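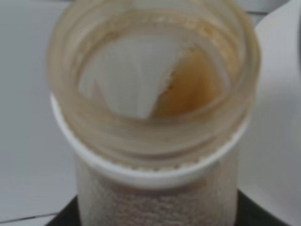 Item 1. Clear plastic jar, open, with white collar. Folded paper inside; brown residue on the lower inner wall.

STAFF KITCHEN AND WASH AREA: CONTAINER CHECK
Site: Saha Building, ground floor
Date: 6/6/18
Checked by: Signe Ragnarsson
Countersigned by: Hjalti Laxdal

Scope: open containers and drinking cups left out on the work surface. Fitted cupboards are covered by the Drinero schedule and are excluded.

1. Containers empty before storage
Result: NOT MET
Comment: Paper and residue are present in the jar. The contents have not been identified. The jar is not to be rinsed or reused until Þórey Oddsson has confirmed what it held.

2. Threads and rims clean
Result: NOT MET
Comment: Small beige specks were noted along the lower edge of the jar's threads. A brush is to be used if the jar is kept.

3. Lids fitted
Result: NOT MET
Comment: Applies to the jar and to the labelled bottle. Any container without a matching lid after 8 days will be discarded.

4. Drinking cups kept apart from other containers
Result: NOT MET
Comment: See Item 2 below. Cups are to be kept on the shelf side and must not share a surface with labelled bottles.

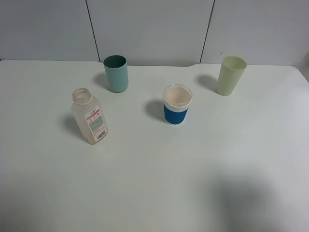

Item 2. Work surface with three cups and an uncapped plastic bottle.

5. Labels attached and legible
Result: PARTLY MET
Comment: The bottle carries a white label with red heading and barcode. The small print should be read at the surface and the product entered in the register at line 193.

6. Cups upright and stable
Result: MET
Comment: No action on the teal, yellow-green or blue-sleeved cup.

7. Front of work surface kept clear
Result: MET

Actions
Jar: Þórey Oddsson, before next use of the wash area.
Bottle, cap and register entry: Bent Þrastardóttir.
Cups to shelf: all staff.
Next full check: September. Copy to Þórarinn Briem.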